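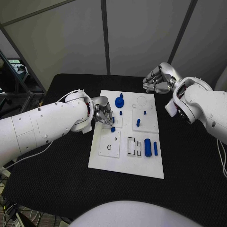 4. Table surfaces and the visibility of small parts

4.1 Background of the question

In the earlier sections we treated the light that falls on the work table. The present section treats the table itself. In most guides for the planning of shared workrooms, the table surface receives only a short remark, usually that it should be matt and easy to clean. The color is left to the buyer, and in practice it is often decided by the price list of the supplier. We think that this deserves more attention. A person who assembles small parts looks at the table during the whole working day, and the eye has to separate the part from its background many times in each hour.

Two opinions are common among the people who furnish such rooms. The first says that a light surface is better. It reflects the ceiling light back to the worker and makes the room feel larger. The second says that a dark surface is better, as the eye becomes less tired and pale objects stand out from it. Both opinions contain some truth, but they speak of different things. The first speaks of the room and the second speaks of the object. A third solution, less discussed, is to combine them: a dark table with a light board placed on top, so that the work is done on the light field and the dark field around it stays calm.

4.2 Rooms and materials

We visited shared workrooms in two buildings, one in Clasano and one in Mosness. The Clasano building has large windows on the north side and its tables came from one supplier, Aritz, with a pale gray top. The Mosness building is older. Its rooms are divided with partition walls, and the tables have been bought in several periods, so that light and dark tops stand side by side. All tables in the study were used for tasks with small parts, such as sorting, fitting and inspection.

Four kinds of surface were compared:

(a) smooth light laminate;
(b) smooth dark laminate;
(c) dark surface with a fine texture;
(d) dark surface with a fine texture, with a white board laid on it.

For each surface we used the same set of parts, in blue, white, black and bare metal. The parts were placed on the surface by one of the authors while the participant was looking away. The participant then had to find a named part and touch it. Each participant made eight trials on every surface, with a pause of five minutes between the surfaces. The order of the surfaces was changed from one participant to the next. The lighting was kept as it is on a normal day in the room and we did not add lamps. This makes the comparison less exact than in a laboratory, but it is nearer to the situation which the planners have to solve.

After the trials the participants answered a short questionnaire, adapted from the Reddy comfort form that we described in section 2. It asks about glare, tiredness of the eyes, and how easy it was to find the part again after looking away.

4.3 Color contrast

On the light laminate the blue and black parts were found without difficulty. White parts were the slowest, and several participants moved the head from side to side in order to catch the shadow of the part. On the smooth dark laminate the situation was reversed for white and black, as one would expect, while the blue parts gave a mixed result. Under strong daylight they were easy to find. In the late afternoon they were often overlooked, especially near the far side of the table.

The combination (d) gave the most even result for the colored parts. A blue part on a white field is found quickly at any hour of the day, and the dark surround seems to help the eye to return to the board after an interruption. Figure 3 gives an impression of such a combination of tones. The weak point of (d) is again the white part, which is lost on the board almost as easily as on the light laminate. For work in which the parts are mainly white, we would therefore use the dark textured surface alone. 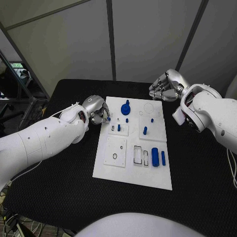
Figure 3. White board on a table with a dark, finely textured mat; gray partition walls behind. The small part at the upper left of the board is blue.

4.4 Texture and glare

The smooth dark laminate received the most complaints in the questionnaire. It behaves like a weak mirror: the participants saw the ceiling lamps in it and sometimes also their own sleeves. The textured dark surface was chosen as the more pleasant one by nearly all participants, although the color was practically the same. We conclude that the bad reputation of dark tables comes in large part from gloss and only in small part from color.

The texture has also a mechanical effect that we had not planned to measure. Round parts rolled away less often on the textured surface than on the laminate. On the other hand, very thin washers were harder to pick up from it, and dust was more difficult to remove. In Mosness the cleaning staff use a soft brush for the textured tops, and this takes more time than wiping. A planner should ask about cleaning before ordering such tops for a whole room.

4.5 The surroundings of the table

The partition walls in Mosness are gray and without pattern. Some participants from Clasano, where one looks over the table directly to the window, said that they found the gray walls dull but restful. We did not test the walls separately. It is possible that a part of the comfort that was reported for (c) and (d) belongs to the walls and not to the table - our data do not allow us to separate the two. A repetition of the trials was made in August in Clasano, with the blinds closed, and the ranking of the four surfaces stayed the same.

4.6 Limits

The participants were all used to small parts and knew the names of them. Beginners may depend more on color and less on shape. We had only three participants who wear glasses with tinted lenses, too few for any statement on this group. The wear of the surfaces was also not studied. A dark top shows scratches as pale lines, and after some years these lines could disturb the search in the same way as a pattern does. In section 5 we return to this point together with the cost of replacement.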